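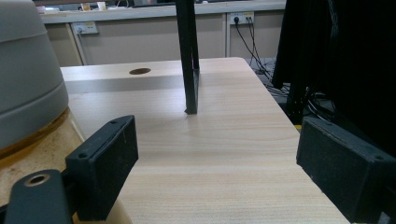

Jurnow Credit Union to Open Small Business Office in Drundbridge

DRUNDBRIDGE, Sep 16, 2018 - Jurnow Credit Union will open an office for small business members on the ground floor of the Msimang Building in downtown Drundbridge. The office will handle business checking, equipment loans, lines of credit, payroll accounts and merchant card services. It opens to members on the first Monday of next month.

The new office takes up 1,536 square feet. It has a front counter, private meeting rooms, a shared work area with desks and power, and a walk-up window for coin and cash deposits that can be reached from the parking lot. The credit union has signed a long-term lease with the owners of the Msimang Building and will be the only tenant on the ground floor.

Business members have been served until now at the main Jurnow branch on the east side of town, at the same counter used for personal accounts. The credit union said the lines there have grown long on Friday afternoons, when many shops and contractors come in with deposits and payroll questions at the same time as members cashing paychecks. Business deposits and loan appointments will move to the Msimang Building. Personal accounts will stay at the main branch, and there is no change to hours there.

Jurnow has over 1,000 business members. Most of them are small employers in and near Drundbridge, including repair shops, restaurants, landscapers, child care providers, salons and farms that sell directly to the public. A good share are one-person businesses with no employees.

"Our business members told us they wanted a place where they could sit down with their paperwork and get an answer the same day," the credit union said in a statement. "They also told us they wanted to park. The Msimang Building has a lot behind it, and that settled a long discussion about where to go."

What the office will offer

Loan officers will see members by appointment or as walk-ins. Walk-ins will be seen in the order they arrive. A member who needs a line of credit renewed, and whose paperwork is current, should be able to finish the renewal in a single visit.

Equipment loans can be used for new or used equipment. Members should bring a written price from the seller, the two most recent business tax returns, and a current list of what the business owes. Businesses that have not yet filed a tax return can bring bank statements and a short description of how the business makes money. No set form is required for the description, and one page is enough.

Payroll accounts will be set up at the front counter. Employers who already run payroll through Jurnow do not need to do anything. Their account numbers, routing number and pay dates will stay the same.

The coin and cash window will take sealed deposit bags and loose coin. Coin counting is free for business members. Members of the public who do not have an account will not be able to use the window.

The shared work area is open to any business member during office hours, without a reservation. It has wireless internet, a printer and a scanner. The meeting rooms can be booked by the half day for a fee of $10, which can be paid from a member's account. The credit union expects members to use the rooms for job interviews, meetings with a bookkeeper and similar business. The rooms may not be used for retail sales or for events that are open to the public.

Online applications

The office will be the first Jurnow location to take loan applications through Datska, an online application system the credit union began testing in February with a small group of members. With Datska, a member can start an application at home, save it, and finish it later at the counter with a loan officer. Documents can be uploaded from a phone or computer.

Members who took part in the test asked for several changes. The first version signed users out too quickly, and some people lost work they had not saved. The time limit has been made longer and the system now saves each page as it is completed. The tax return section was also rewritten after farm members pointed out that it had no place for crop income. A Spanish version of the application is in progress and will be added when it has been checked by Jurnow staff.

Paper applications will still be accepted. The credit union has no plans to end them.

Members who use Datska will receive an email when an application has been received, when it has been assigned to a loan officer, and when a decision has been made. Jurnow will never ask for a password or a full account number by email. Anyone who gets such a message should delete it and call the main branch.

Work on the building

The Msimang Building was put up as a furniture store and later held a travel agency, a shoe store and county offices. The ground floor had been vacant since the county moved out. Work on the interior began in the spring. The old dropped ceiling was taken down, the wiring was replaced, and the rear entrance was rebuilt with a ramp. The front windows and the brick on the street side were cleaned and left as they were.

The credit union reused the counters and much of the shelving left by the county. Remaining furniture was bought through a supplier in the region. The sign over the front door has been approved by the city and will go up before opening day.

Street parking in front of the building is limited to two hours and is enforced by the city. The rear lot is free for members while they are in the office. The entrance to the lot is from the side street, and drivers should watch for delivery trucks in the morning. A bus stops at the corner.

Opening week

During opening week, loan officers will hold free drop-in sessions on bookkeeping basics, reading a loan offer, and getting ready for tax season. No registration is needed. The sessions are open to anyone who owns a business or is thinking of starting one, including people who are not members of the credit union. Coffee will be served in the work area.

New business members who open a checking account during opening week will not pay the monthly fee for their first year. The minimum deposit to open an account is the same as at the main branch. The offer does not apply to members who close an existing business account and open another one.

Members with a loan appointment already scheduled at the main branch for opening week or later will get a phone call to confirm the new location. Those who would rather keep the appointment at the main branch can say so when they are called. Night deposit keys issued for the main branch will keep working there. A separate key is needed for the Msimang Building and can be picked up at the front counter with a photo ID.

Hours

Monday through Thursday: 8:30 a.m. to 5 p.m.
Friday: 8:30 a.m. to 6 p.m.
Saturday: 9 a.m. to noon, coin and cash window only
Sunday: closed

The office will be closed on federal holidays.

About Jurnow Credit Union

Jurnow Credit Union is a member-owned financial cooperative based in Drundbridge. It was started by a group of mill and rail workers and is now open to anyone who lives, works or owns a business in the county. It offers savings and checking accounts, home and vehicle loans, and services for small businesses. With the new office, the credit union has 2 locations. It is an equal opportunity lender. All loans are subject to approval.

Questions about the new office can be directed to the business services desk at the main branch during regular hours.

Comments (5)

bakeshop_on_4th
Will the Saturday window give change orders or is it only deposits? I run out of ones every single weekend and the main branch line is out the door by 10.

Jurnow Credit Union
Change orders will be available on Saturday if you call them in by Friday at noon. Walk-up change depends on what is in the drawer.

drundbridge_native
Glad someone is using that building again. I bought my first pair of work boots in there. Please tell me they fixed the back door, it used to stick so bad you had to put your shoulder into it.

hayfield22
I was in the Datska test. It was slow at first and I lost a whole page twice, but the crop income part is a lot better now. I still did my last one on paper because my internet is terrible out here. Would like to know if the counter staff can scan everything in for me if I bring the folder.

Jurnow Credit Union
Yes, bring the folder. Staff at the counter can scan your documents and add them to your application while you wait.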